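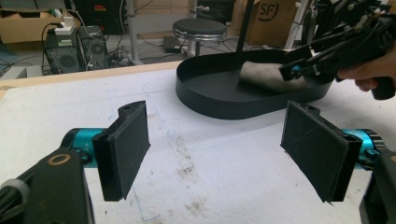

Tenants Group Questions Hulilwood "Flat Fee" Heating Plan

2 comments | 33 shares

HULILWOOD – The Florcombe Tenants Association said in July that it will not back the new flat-fee heating plan offered by Dultier Property Services, and it is asking renters to read the full terms before they sign anything.

Dultier has told residents that the plan will "take the guesswork out of winter" by swapping the metered heating bill for one set charge of $100 a month. The mailer that went under doors says most households will save money. It does not say how many, how much, or compared with which winter.

"We asked for the numbers behind that claim and got a second copy of the mailer," said Sohail Dogar, who chairs the association. "If the savings are real, showing them should take one sheet of paper."

The charge is collected all twelve months, including the five when the boilers at Florcombe are shut off. A renter who now pays only for the heat used in the cold months would be paying in June for radiators that can't be turned on. Top-floor units, which get a good deal of heat from below, are likely to come out worst.

There is also the matter of page 2. The fee is called "fixed" in large type on the front, but the terms on the back let Dultier change it with 33 days' notice if fuel costs go up. Nothing in the terms says the fee must come down if fuel costs fall. Leaving the plan early costs $300, and the association has found no wording that waives the penalty after a fee increase.

"I would like somebody to explain to me what is fixed about it," Dogar said.

Dultier has said the early exit charge covers the cost of putting a unit back on its meter. The meters are staying in place under the plan, according to the same terms, and will go on being read every month.

The association is not telling renters to turn the plan down. Some people may want an even bill and be willing to pay more for it, and a drafty corner unit on the ground floor might do fine. It does want the sign-up period held open until Dultier releases past heating bills for the building, with names and unit numbers removed, and puts a yearly limit on increases in writing.

Renters at the Bashir building, who were offered the same plan, are being asked to share copies of their mailers so the terms can be compared.

Anyone who has already signed should keep a copy of both sides of the form. Questions can be left in the association's box by the Florcombe mail room, and answers will be posted there after 6 p.m.

Share this release | 2 comments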